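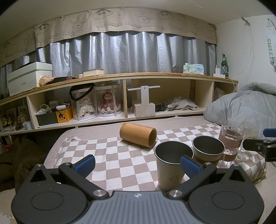 by platingroom_dave » 8 October 2023
Board: Surface Treatment / Cleaning and Passivation
Subject: Moving from nitric to citric, rust spots on 303 parts

We are a small job shop and have run nitric passivation on stainless for as long as I have worked there. The owner wants the nitric out by May. The fume scrubber needs replacing and the quote was more than the tank line is worth. So I have been trialing citric in a spare 109 gallon tank.

304 and 316 have been fine. The trouble is a batch of 303 valve bodies for a customer called Lendetti. The lot was 1203 pieces and I ran a few baskets of it in citric as a test. Parts came out of the tank looking clean. After the water immersion test I had small brown spots on the turned faces and in the cross holes.

Process as it stands:
Alkaline soak clean, 10 minutes at 140 F
Tap water rinse
Citric 4 percent by weight, 20 minutes at 120 F
Tap water rinse, then DI rinse
Hot air dry

The citric is the Nisero powder, mixed by us. Nothing else added. Is this a chemistry problem or is 303 just not going to pass in citric?

Re: Moving from nitric to citric, rust spots on 303 parts
by oxide_layer

303 has sulfur in it for machining. The sulfides at the surface get attacked by the acid, the acid stays in the pits they leave, and then it bleeds out and you get spots. It happens in nitric too. Most shops deal with it by doing alkaline, acid, alkaline. Put a second caustic dip after the acid and before your DI rinse. 5 percent sodium hydroxide, 160 F, half an hour.

I would try that before touching the citric tank.

Re: Moving from nitric to citric, rust spots on 303 parts
by burrhead77

What was your pass rate on the same parts in nitric? You didn't say. If they passed before and fail now then the material isn't the whole story.

Re: Moving from nitric to citric, rust spots on 303 parts
by platingroom_dave

They passed in nitric with dichromate. I can only find paperwork for one earlier lot, and it had no rejects. Same customer, same print, but I can't say it was the same bar stock.

No second alkaline step then or now. I have a tank I could use for it.

Re: Moving from nitric to citric, rust spots on 303 parts
by tankside

Your citric is weak and not very hot for free machining grades. I run 10 percent at 150 F for 30 minutes on 303 and 416. Four percent is fine for 304 and I would not expect it to do much for turned 303 that has tool steel smeared into it.

Also check the pH. If you mixed it with hard tap water and you are dragging in alkaline cleaner, it can creep up and you won't know it. One tap water rinse between the cleaner and the acid is not a lot.

Re: Moving from nitric to citric, rust spots on 303 parts
by oxide_layer

I disagree on going hotter and stronger as the first move. On 303 you can etch the sulfides worse and have more pits holding more acid. I have seen a gray frosted finish on ground surfaces from exactly that. Fix the neutralizing first.

Re: Moving from nitric to citric, rust spots on 303 parts
by tankside

Never had frosting from citric at 10 percent. Had it plenty from nitric without dichromate. Was yours citric?

Re: Moving from nitric to citric, rust spots on 303 parts
by oxide_layer

It was a blended product, Kider 3, citric plus something else they would not name on the sheet. So fair enough, I can't say for certain it was the citric. I would still change one thing at a time.

Re: Moving from nitric to citric, rust spots on 303 parts
by m_halide

Two questions.

1. What are the parts machined with? If the coolant is a sulfurized or chlorinated oil, 10 minutes in a soak cleaner at 140 F may not get it out of a cross hole. The spots in the holes make me think of this before anything else.
2. Does the customer's print call out a method? If it says nitric type 2 or similar you can't swap to citric without their sign-off, however well it tests.

Re: Moving from nitric to citric, rust spots on 303 parts
by platingroom_dave

Machined at Domínguez across town, and it is a heavy cutting oil. I will ask them for the data sheet. A water break test on the outside is good, but I have no way of checking the holes.

Print says "passivate" and a revision letter, no method. I sent them a question on it last week and have no answer yet. The test baskets are being held and the rest of the lot went through nitric.

pH of the citric tank this morning was 2.9. I mixed it at 1.9.

Re: Moving from nitric to citric, rust spots on 303 parts
by tankside

There is your drag-in. Dump it, or at least pull it back down. Add a second rinse after the cleaner, counterflow if you have the room for it.

Re: Moving from nitric to citric, rust spots on 303 parts
by burrhead77

I'll be the unpopular one. For 303 we kept a small nitric tank and sent everything else to citric. We tried for most of a year. We could get good lots and then a bad one with no change on our side, and it followed the heat number of the bar. A small covered tank is a lot easier to ventilate than a full line. You may find the owner's quote looks different if the scrubber only has to handle that.

Re: Moving from nitric to citric, rust spots on 303 parts
by m_halide

That depends on the permit. Here it would be the same paperwork for a small tank as a large one. Farming out the 303 would be cheaper for a shop that size.

Re: Moving from nitric to citric, rust spots on 303 parts
by platingroom_dave

Update. New citric at 4 percent, two rinses after the cleaner, and cleaner time doubled to 20 minutes with the basket tilted so the holes drain. Ran 12 parts with a caustic dip after the acid and 12 without, all fresh from Domínguez.

Without the dip: two with spots, both on the turned face.
With the dip: none.
No spots in the holes on either group.

I know 24 parts is not much. Next I will run the same thing at 10 percent and 150 F to settle the other argument. Lendetti answered and they will accept citric if we send test results with each lot, so I have a reason to keep going.

Re: Moving from nitric to citric, rust spots on 303 parts
by oxide_layer

Good. Look at a ground surface under a loupe before and after when you do the hot one.

Re: Moving from nitric to citric, rust spots on 303 parts
by burrhead77

Write down the heat number for every group. If you get a second heat in, run the same test again before you drain the nitric.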